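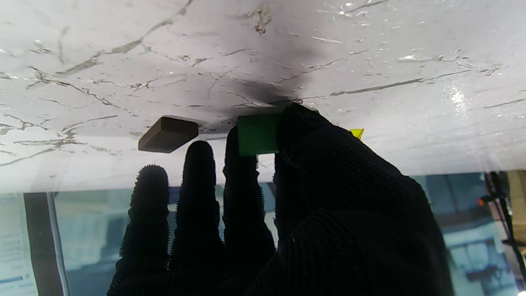
26 June 2024

Marriage survey, coding round two. Continuing from the February pilot. Kieran Fairclough coded the Sowerby interviews, I took Unska. Both sets now in the shared folder under the old names; do not rename until the merge is done.

Main problem is still the household field. The form allows one spouse per respondent. In the Unska set we have respondents with more than one wife, and the wives were interviewed separately, so the same marriage shows up as two or three unlinked households. In the pilot we entered the first wife and put the rest in the notes column. That loses the order of marriage and the date of each, and those are the two things the bridewealth question depends on.

Changed the structure as follows. One row per union, not per person. Each row has husband ID, wife ID, year of union, order for the husband, order for the wife, how it ended (blank if it has not). A person with several concurrent unions gets several rows. Remarriage after death or divorce is handled the same way, with the end year filled in. Polyandrous unions need no special code, the wife's order field covers them. There are 4 candidates, all Unska, and 2 of them may be a widow living with her late husband's brother, which the older speakers describe with a different verb. Left as "unclear" until the transcripts are checked.

Agreement check. Drew 100 interviews from each site, 200 in total, and we coded them blind. Agreement is good on year and order. It is poor on "residence after marriage." Kieran codes where the couple slept in the first month. I was coding where they ended up. The codebook supports either reading. Rewrote the entry: residence is the place lived in one year after the union, and anything earlier goes in the notes.
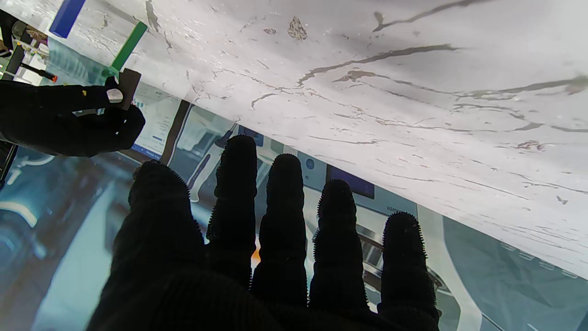
Second disagreement is on "who chose the spouse." Respondents often say "the family" and then name themselves two sentences later. Proposal is to allow two values and keep the order they were mentioned. Kieran would prefer a single value plus a flag. Not settled. Coding both ways on the Sowerby subset and comparing before we decide.

Vusus import failed again on the year column. Cause is the entries with a season in place of a year ("the dry year", "after the flood"). Moved those to a text field and left the year blank. Import then ran clean. The Ustel export still drops accents in names, so match on ID only.

To do:
Recode residence for both sites under the new definition.
Pull transcripts for the unclear unions.
Ask Kieran for his list of Unska kin terms, mine is missing the co-wife terms.
Rerun agreement on residence only, same draw.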